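Home | Parks | Rides | Seasons | Visiting | Random page

Sarkby Park

Sarkby Park is a small amusement park on the edge of the lake town of Sarkby, known for its wooden coaster, its boat ride, and a picnic culture that regular visitors take every bit as seriously as the rides.
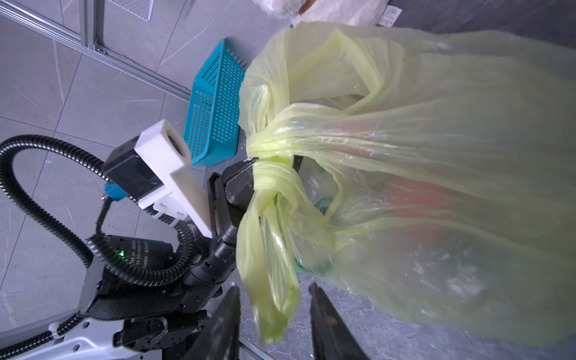

A knotted plastic bag, yellow-green and well filled.

The park covers 25 acres between the lakeshore and the old brickworks road. It opens in spring, runs daily through the summer, and comes back for a short winter season in December. It has 20 rides, four of them meant for children too small for anything else in the park.

History

The park grew out of a bathing beach with a bandstand and a carousel. The carousel did so well that its owners put up a swing ride beside it, then a fun house, and within a few summers people were coming for the rides and skipping the water altogether. The bathing beach is still there, and it's a lovely spot to cool off on a hot afternoon, but it now takes up only a narrow strip behind the boat ride.

A storm flooded the lower half of the grounds in the park's early years and wrecked the fun house, which was never rebuilt. The stone foundation can be found next to the restrooms by the east gate, planted with roses. After the flood the owners moved most of the large rides uphill, and this is why the park has its odd shape, with a crowded top end and a wide open lawn at the bottom.

Rides

Lilline

Lilline is the park's wooden roller coaster and by far its most loved ride. It's not tall by modern standards and it doesn't go upside down, but what a layout! The train climbs out of the station, turns above the treetops, and drops toward the lake in a long run of hills that seem to get faster as they go. The back row gives the most airtime, and the line for it is often twice as long as the line for any other seat. Night rides are a treat, as most of the track is unlit.

The coaster has been retracked in sections over many winters, and riders argue happily over which section is smoothest. The turn by the brickworks wall is generally agreed to be the roughest.

Brestaso

Brestaso is a slow boat ride through a series of painted caves. The boats follow a channel 412 feet long, which doesn't sound like much, but the channel folds back on itself so many times that the trip feels far longer. The caves show an underwater kingdom with mechanical fish, a sleeping sea giant, and an organ played by a lobster. The organ music was re-recorded during a restoration, and longtime fans can be quite firm about preferring the older version – it had a wheeze in the second verse.

Children's area

The children's area, called the Little Harbor, sits just inside the west gate. It has a small train, a ring of tugboats, a teacup ride, and a low swing tower. Adults may ride the train with a child, and many do so more than once. The tugboats have bells that really ring, so the area is rarely quiet.

Rønning Lawn

Rønning Lawn is the big grassy slope at the lower end of the park. Visitors may bring their own food, and on a fine day the lawn fills up well before noon with blankets, coolers, and bags of sandwiches. Glass bottles and grills are not allowed. Tables along the hedge can't be reserved. The bandstand at the foot of the slope has free concerts in summer, mostly brass bands and school choirs.

Food

The park is proud of its waffles, which are thin, crisp, and folded over cloudberry jam. The waffle window is next to the carousel, and a second one opens near Lilline in peak season. There are also stands for fries, fish cakes, and soft ice cream.

Winter season

In December the upper park reopens with lights strung along the coaster structure. Lilline itself runs only when the weather allows, but the carousel and Brestaso run every night of the season, and the caves are heated. The lights are switched on at 4 p.m.

See also

Wooden roller coasters
Old mill rides
Lakeside parks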